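ホーム　ギャラリー　お知らせ　見学案内　お問い合わせ

機械は家事をどこまでできるか　作業室フォトギャラリー

洗濯物をたたむ、お菓子を皿に並べる、棚のものを掛け直す。人間なら考えごとをしながらでも片づく仕事を、機械に任せられる日はもう来ているのか。このギャラリーは、そんな疑問が頭から離れない私たちが、Fillvilleの作業室で撮りためているページです。

先に今の感触を書いておくと、「できる仕事は確実に増えた、でも家に一台とはまだ言えない」あたりです。それでも面白い! 去年の今ごろはタオルの端をつまむだけで大騒ぎしていたのに、今では四つ折りまで進み、角がそろっているかどうかで言い合いをしているのですから。

手本はすべて人の手でつくっています。手持ちのグリッパーを握って、つかむ、運ぶ、離す。その動きを一回ずつ記録し、腕のついた機械に覚えさせます。8月に始めてから、使える記録は2,411回になりました。目標は4,000回なので、ようやく半分を越えたところです。
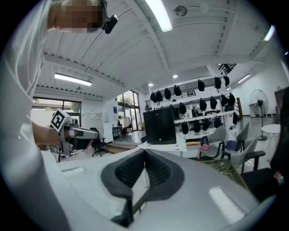 黒いゴムの指が二本。溝のついたパッドが向かい合っています。

指先の話を始めると長くなります。人の指は柔らかくて、湿り気があって、力の加減も勝手にやってくれます。グリッパーの指は開くか閉じるか、あとはどれだけ閉じるかだけ。それで布も菓子も扱おうというのですから、ずいぶん欲張りな話です(でも、その欲張りなところが好きです)。

焼き菓子は特に難物でした。強く挟めば欠けるし、弱ければ途中で落ちる。Subbarao Menonさんは引き金を引く速さを少しずつ変えながら、同じクッキーを120回つかみ直しました。最後のほうは粉になっていたので、正確には同じクッキーと呼べないかもしれません。そのときの記録で学習させた機械は、皿から皿への移し替えならかなり上手です。袋から出すのは、まだまったくだめです。

グリッパーの上についている白黒の模様は位置を知るための目印です。手がどこにあり、どちらを向いているかがこれでわかります。持つ人が変わると動きの癖もがらりと変わるので、記録を見返すと誰の手本かすぐ当てられるようになりました。Angus Kingiさんの手本は速い。Gleice Marinhoさんのは、置く直前に必ずひと呼吸あります。機械がそのひと呼吸まで真似したときは、みんなで手を叩いて喜びました。
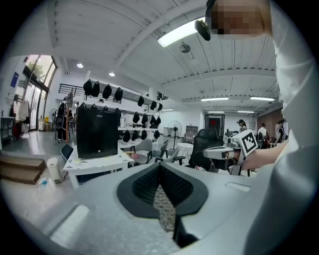
Fillville、2022年12月18日
白い長袖の人が、目印つきのグリッパーを胸の高さで水平に構えています。奥の作業台のそばにも三人。

黒いバッグがずらりと掛かった棚は、私たちのお気に入りの課題です。フックから外すのは、いまの機械でもまずまずこなします。問題は戻すほうで、持ち手の輪が布のようにくたっと垂れるものだと、フックに通す前に形が変わってしまう。人は何も考えずに空いた手で輪を広げていますよね。あの「空いた手」がどれほど働き者か、この仕事を始めるまで気にしたこともありませんでした。

服のかかったラックも同じ部屋にあります。白い服はしわの影が薄く、カメラには肩と裾の区別がつきにくいので、次に挑むならここだろうと話しているところです。ハンガーから外し、広げて、たたむ。三つの動作が続くと、成功率は一つずつのときより目に見えて下がります。

お店の仕事のほうが先に実現しそうだ、という意見もあります。Pimentelで小さな雑貨店を営むZuleica Peixotoさんは、見学に来るなり「閉店後の棚直しを夜のうちにやってくれたら、明日にでも欲しい」と言ってくださいました。速さはいらない、朝までに終わればいい、と。これには大いに元気づけられました。人が一分で済ませる棚直しに今の機械は約11分かかりますが、夜は長い!

一方で家の中は、毎日ものの場所が変わります。昨日は床になかった靴下が今日はある。椅子の向きも違う。一つの部屋で覚えたことが隣の部屋で通用するかどうか、そこがまだまだ弱いのです。Genivaldo Cavalcantiさんは、自宅の台所でも手本を録りたいと言って準備を進めています。ご家族の許可はまだだそうです。

次回の更新では、タオルの四つ折りと、フック掛けの失敗集を載せる予定です。失敗集のほうは枚数が多すぎて、いま選んでいる最中です。

前のギャラリー　一覧へ戻る　次のギャラリー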